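Kitchen Notes > Table and Tools > Setting Out

Home Recipes Table and Tools Cleaning Storage About

We use cookies to remember your settings and to count visits. By staying on this site you agree to our cookie policy. Accept | Manage

How to set up and care for a small serving table

By Marcelino Lorente

These are the steps I use when I put out food on a bare wooden table at home. They cover a plain setup of one plate and one serving spoon per dish, and the cleaning afterward. It takes a few minutes to set out and a little longer to clear. The same steps work for a full dinner if you repeat them for each dish.

What you need

A clean table, one flat plate for each dish, a large spoon or scoop for each dish, two soft cloths, mild dish soap, and a dry towel. If you are serving anything hot, add a trivet. I keep the spoons in a tall jar by the stove, handles down, but a drawer is fine.

Step 1. Wipe the table

Wring the first cloth out well in warm soapy water and wipe along the grain. Go over it again with the second cloth and plain water, then dry with the towel. Do not let water stand on the wood. If you find a sticky spot, lay the damp cloth on it for a minute before wiping. Do not scrape it with a knife.

Step 2. Place the plate

Put the plate down before the spoon. Leave about a hand's width between the plate and the front edge of the table so a sleeve doesn't catch the rim. I use flat white plates for nearly everything, including bread, sliced fruit and cold cuts. Anything with a lot of sauce should go in a bowl.

Step 3. Lay the spoon beside it

Set the spoon to the left of the plate on a slant, with the bowl toward you and the handle toward the back of the table. This is the opposite of how most people set a table, and it is meant for serving from the far side, where the guests stand. If everyone will be sitting on your side, turn it around.
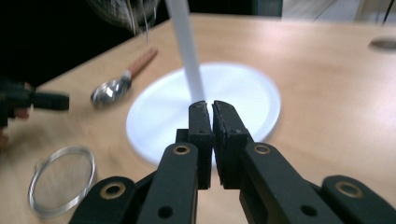
Step 4. Check the reach

Walk to the far side and pick up the spoon with the hand you would normally use. Bring it over the plate. If your elbow bumps a glass or a chair back, move the plate, then move the spoon to match. Left-handed guests may want the spoon on the other side. Aba Quansah, who shares the cooking with me, is left-handed and switches it every time.

For a long table, repeat the plate and spoon every two or three seats. Keep the slant the same all the way down. It looks tidier, and people get used to where the handle is.

Step 5. Choose the right scoop

A shallow oval bowl is good for rice, potatoes and cooked vegetables. It slides under the food easily and lets go of it easily. For soup or beans in liquid, use a deep round ladle. A long handle helps with big pots, but on a flat plate it can tip the spoon off the side, so rest it on the table between servings.

Look at the handle, too. Solid wood handles need to be dried right away and oiled now and then. Handles with a printed wood pattern don't need oil, and too much scrubbing can dull the print. 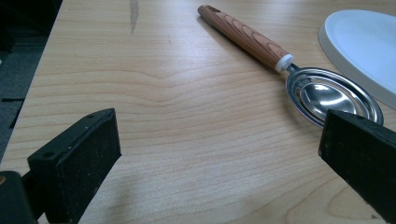

Check the place where the handle meets the metal. Food collects in that joint, and a quick rinse will not always reach it. I use an old toothbrush and a drop of dish soap, then rinse with the bowl pointing down so the water runs away from the handle. If the handle turns or rattles, stop using the spoon until it has been fixed.

Step 6. Clean up

Scrape the plate first and stack it by the sink. Wash the spoons by hand in warm water. I don't put any of mine in the dishwasher, whatever the handle is made of. Dry the metal with a towel right away if you want to avoid water spots. To take off spots that are already there, wipe the bowl with a little white vinegar on a cloth, rinse, and dry.

Wipe the table once more, along the grain again. Marks that stay after wiping may be in the finish itself. Try a small amount of furniture polish on the underside of the table before using it on top. I refinished our last table in March, and it had to stay clear for 3 days before we could eat at it, so plan for that if you decide to sand.

Storing the spoons

Hang them if the handles have a hole. A row of small hooks under a shelf is enough. Leave space between the hooks so the bowls don't knock together. In a drawer, lay them all facing the same way with a folded towel underneath.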